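Print this entry | E-mail this entry

Mesh scrubber

A mesh scrubber (also mesh pad, pot scrubber, or in my house just "the scratchy thing") is a small handheld pad of coiled or knitted mesh used for rubbing dried-on dirt off hard surfaces. I've looked after this entry in the Trellach Household Encyclopedia since November, and I still get more mail over it than over the one on ovens!

There are two main kinds. Metal mesh is the tough one, good for burnt pans and terrible for anything shiny. Plastic mesh is gentler, and some makers twist a glittery thread into it, so it can look like metal until you squeeze it – please squeeze it before you touch the good sink.

Sinks and basins

Glossy white bowls show every scratch, so I start with a brush and save the scrubber for the ring that won't budge. A long wooden handle like the one lying in the white basin gets you to the back without soaking your sleeve. The overflow hole needs a much smaller brush, and a pull-out faucet makes rinsing the corners easy (mine also rinses the floor, but that's my aim). Use plenty of water and go lightly.

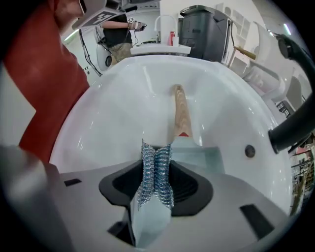
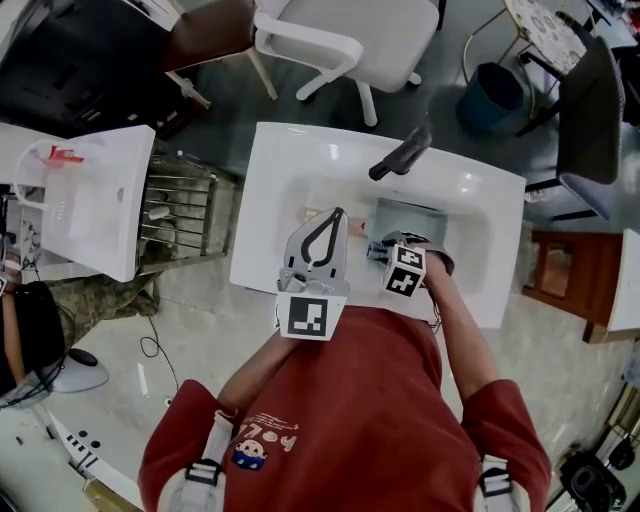
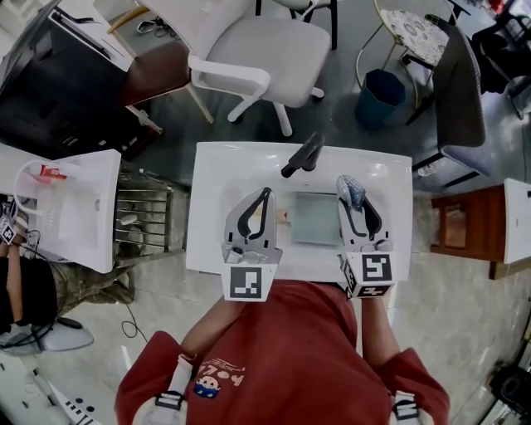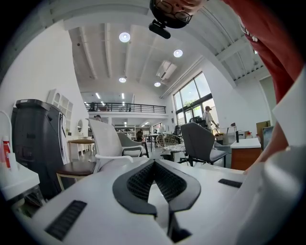
Category: Cleaning and Housekeeping

Tabletops

White tables are a different story. A dry scrubber can dull the finish in a couple of passes, so try a damp cloth first, then plastic mesh on a hidden corner. I ruined a Netus side table this way and I'm still sore about it.

Care and storage

Shake out the crumbs, rinse under hot water and let the pad dry standing up. I keep 2 going, one for dishes and one for basins, and toss them after 7 weeks. Metal ones left in a puddle will rust, and the orange stain they leave is a whole separate entry (see Rust marks).

Last edited 12/12/2025

Related entries
Bottle brush
Dish cloth
Overflow hole
Pull-out faucet
Rust marks

Reader comments

Does the squeeze test work with gloves on? I can never tell.

My Kolusach pads went flat long before 7 weeks – maybe I press too hard?

Please add something on glass stovetops, I'm scared to touch mine.

Print | E-mail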